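About Haltik

Haltik is an independent seed testing laboratory in Lalarham. We carry out germination, purity, moisture and thousand-seed weight tests on cereals, grasses, pulses and small-seeded vegetables. Our customers are growers, seed merchants, maltsters and a small number of conservation bodies that hold wildflower stocks. We do not sell seed, treat seed or act as an agent for anyone who does.

The laboratory was set up by Cheuk-hei Tang, who had previously run the quality room at a grain store and wanted to offer farm-saved seed testing to holdings too small for a merchant's contract. The first season was cereals only. Grasses were added once we had a second germination cabinet, and vegetable seed followed when the purity bench was rebuilt with better lighting.
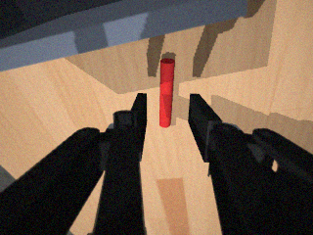
Cereal samples should weigh at least 600 g as received. From this we draw the working sample with a riffle divider and keep the remainder in sealed storage until the following March, so that a test can be repeated if a result is queried. For a standard germination test, 200 seeds are counted out and set in replicates on moist paper or in sand, depending on the species and on whether the seed has been treated. Cabinets are set to the temperature required for the species, and readings are logged at the start and end of each working day.

Seedlings are assessed as normal, abnormal or dead. Fresh ungerminated and hard seeds are recorded separately, as they matter a good deal in clover and some native species. Where a lot has been harvested recently and dormancy is likely, we pre-chill the seed before the test and state this on the report. A tetrazolium test can be requested when a result is needed sooner than germination allows. It gives viability only and says nothing about how the seed will perform in a cold seedbed.

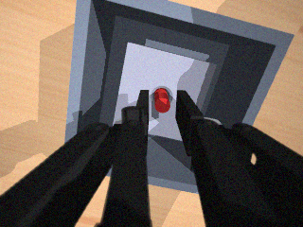

Small red object and square blue-grey bin on a light wooden tabletop. Computer rendering.

Purity analysis is done by hand under magnification. Each working sample is separated into pure seed, other seeds and inert matter, and the fractions are weighed on a balance reading to 2 decimal places for larger species and finer for grasses. Weed seeds are identified against our own reference collection, which began as the Ullard collection and came to us in its original cabinets. The drawers have since been relabelled, though older reports still quote the Ullard numbers and we can supply the equivalents on request.

Moisture is determined by oven drying. We do not report moisture from a handheld meter, and samples sent for moisture must arrive in a sealed, moisture-proof bag filled as full as possible. Paper envelopes are acceptable for all other tests.

Every report is checked by 2 analysts before it is issued. If replicates differ by more than the permitted tolerance, the test is repeated at no charge and the report is delayed accordingly. Results apply to the sample submitted. How well that sample represents the lot depends on how it was drawn, and our sampling sheet sets out the method for bags, boxes and bulk heaps.

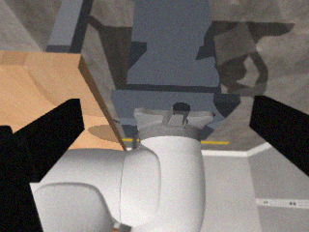 White robot arm with a grey flange. Computer rendering.

Records are kept in Chuang, the sample tracking system we use for booking in, test scheduling and reports. Customers with an account can see the stage each sample has reached and download past reports by lot number. Paper copies are still posted to those who ask for them.

Samples may be sent by post or left at the Lalarham counter on weekday mornings. Please include a completed submission form with the species, variety, lot number and details of any seed treatment. Treated seed must be clearly marked on the outside of the packet.

Page last revised Fri 3 May.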